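Progress report to Trostent, second period
Project: Collection of handling examples for kitchen and storage tasks
Prepared by: Ifeoma Eze, Zernside
22nd December

Summary

In this period we collected 315 accepted examples. The agreed total for the whole project is 2,000, and we are behind the plan that I sent with the first report. The main cause is the move to the new room, which took 11 working days. The speed of collection after the move is better than before it, and I expect to recover most of the delay by the end of January.

Work done

All examples were recorded with the hand-held gripper, by two operators working in turns. Each operator received a written instruction with the starting position of the objects, the goal, and the point where the recording must stop. The instruction was changed once, after Olatunji reported that many files ended too early, before the fingers had opened and moved away from the object. We recorded those files again and the old ones are not included in the number above.

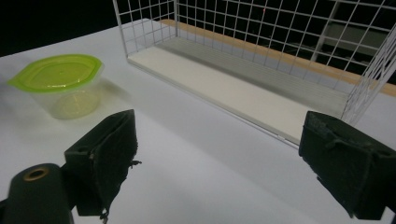
The container tasks are now our main interest, and they are also the most difficult part for the operators. In these tasks a closed container must be taken from the table and placed in a basket, or the opposite. We ask the operators to begin with some distance between the two objects, so that the model sees the approach as well as the grasp. The small container with the lime-green lid is useful for this, as its clear body has little contrast with the white table, while the lid is easy to find. The white wire basket gives a different kind of difficulty, with its thin wires and its flat panel at the bottom.

Quality control

Of the files checked by Visier, 17 were returned to us. Most had a wrong task label, which we corrected without new recording. The others were removed.

Problems and requests

The finger pads wear faster than I estimated. I ask for your permission to move a small amount from the travel line to spare parts. The budget total does not change.

Next period

We will continue the container tasks and start with soft packages in January. I will send the corrected plan together with the cost table.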